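## Looking after a bare pine table

I've had the same pine kitchen table since my first apartment in Ornham, and I've made every mistake you can make with it. Pine is soft! You can dent it with a fork, and if you write a shopping list on a single sheet of paper with a ballpoint you'll be reading "eggs, onions" in the wood for years.

**Dents.** Damp cotton cloth over the dent, iron on medium, a few seconds at a time. Lift, look, repeat. The fibers swell back up and most of the dent goes with them (a real gouge won't budge, so don't cook the poor thing trying). Leave it overnight before you sand.

**Grease.** Baking soda and a little water, mixed to a paste, left for half an hour and wiped off along the grain. For butter I do it twice. Petro Bilyk swears by cornstarch and he may be right, but I never have any in the house.

**White rings.** These are usually in the wax and not the wood — rub gently with a bit more wax on a soft rag and see what happens before you reach for anything stronger.

**Sanding.** 120 grit and then 180, always with the grain. Go easy around knots, they're much harder than the wood next to them and you'll end up with little hills if you lean on the soft parts.
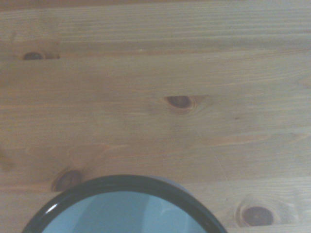 For oil I wipe on a thin coat, wait 5 minutes, then wipe off everything I can. Two thin coats beat one thick one, which stays sticky until May. Spread the oily rags out flat outdoors to dry, please, and never leave them balled up in the trash. They can catch fire all by themselves.

If a knot weeps sap, scrape off the hard bits with an old plastic card and dab the rest with rubbing alcohol. Mine only does it on the side by the radiator.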